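28/07/2008

Back at the bench after the long weekend and the indigo vat is finally behaving itself, so I want to get this down while it is fresh (and before Heikki asks me again what I did differently, which he will, the moment he sees the swatches).

The short answer is that I left it alone. On the first try I kept lifting the lid to look, and every time I did that I let air in and the liquor went blue and sulky again. This time I fed it the bran and madder in the evening, stirred slowly down the side of the pot, put the lid on and went home. By morning it had a coppery skin and the liquid under it was a lovely yellow-green, the color of weak pea soup. Siriporn dipped a finger in and said it felt slippery enough, and she has a much better hand for that than I do.

We used the Zaltness water again, 700 ml for the stock and the rest straight into the pot. I still think the Baek powder is weaker than what we had last October, but I have no proof, only a feeling and a lot of pale cotton. Yu-na wants to run the two side by side and I am all for it if she can find a second pot with a lid that fits!

Dips so far: the plain cotton had 3, with a good long airing between each, and came out a soft mid blue that I would happily wear. The linen had 2 and took the color unevenly near the selvage. I suspect I skimped on the scouring there. It went in after lunch when I was talking to Aleksandra about the Skukutthorpe open day, and I lost track of how long it had been simmering. Lesson noted, again. The wool I have not dared to try yet, as the vat is still more alkaline than I would like for it. Hyun-seo suggests letting it come down by itself for a couple of days and warming it gently before the wool goes in. That sounds sensible to me.

Rinsing took forever, more than 2 hours of changing buckets, and my back is letting me know about it. The rinse water never did run completely clear. The Sirkon soap is nearly gone, so someone please order more, the unscented one this time.

To do: rescour the linen, label the swatches before they all look the same, start the fading test in the south window with half of each piece under card. Also find out who has my long tongs. 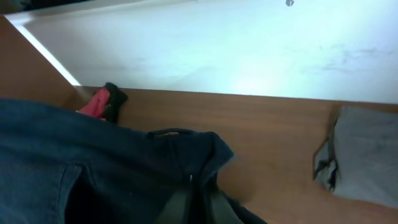
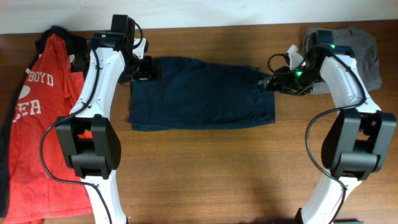
Dye and Fiber Workshop, Natural Color Group

Looked in again before locking up. Skin has gone a bit dull and the smell is sharper than this morning. I gave it a small handful of bran, wrapped the old blanket back around the pot and will check it first thing. If it is still dull I will ask Siriporn before adding any more lime, as I overdid that last time and we lost the whole pot.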